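4. Setting up the two-arm stick task

By now you should have Clominel installed and the base simulator opening without red text in the console. If not, go back to section 3, or write to Fergal Egan, who has seen every install error there is and likes hearing about new ones!

I wrote this part for people who want to rerun our handover study from scratch. It takes a while the first time (I still mess up step 3 now and then), so get a coffee first.

1. Open the Clominel launcher and pick the task named sticks_pair.
2. Set the random seed to 185. Any seed will run, but this is the one we used for the results in section 7.
3. Load both arm profiles, far arm first. If you load them the other way around, the planner swaps their names and your logs will be a mess.
4. Press Reset and let everything settle.
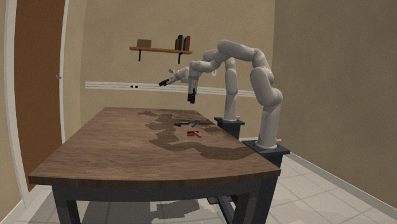

My favorite thing about this task is how much trouble a few little bars can cause. The planner picks a target by color and then asks which arm has the clearer path, and that second question is where most of our work went. Look at the orange and red sticks, lying parallel and nearly touching - a gripper coming in for one can easily bump the other. Réka Lengyel wrote the spacing check for cases like that, and you should leave it on.

5. Open the planner panel and set the clearance margin to 9 mm.
6. Choose "one arm moves, one arm waits" for your first runs. Save the mode where both move for later, when you trust your settings.
7. Start a short test run and keep an eye on the joint readouts.

Caution: don't change the margin while a run is going. The planner keeps the old value for one arm and takes the new one for the other, and I lost a whole evening to that.
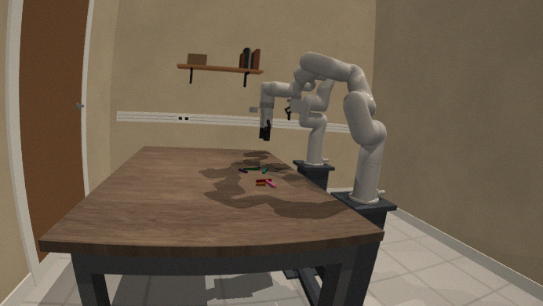

8. When the test run finishes, open the log and look for the line that says "plan closed." If it's missing, reset and go again from step 4.
9. Now start the full batch. Ours was 1057 episodes, and you can split it over up to 2 machines if you give each one its own output folder.

Note: the batch script writes over old logs without asking. Rename your folder first (ask me how I know).

Once the batch is done, move on to section 5, where Wanpen Thongdee explains the scoring script.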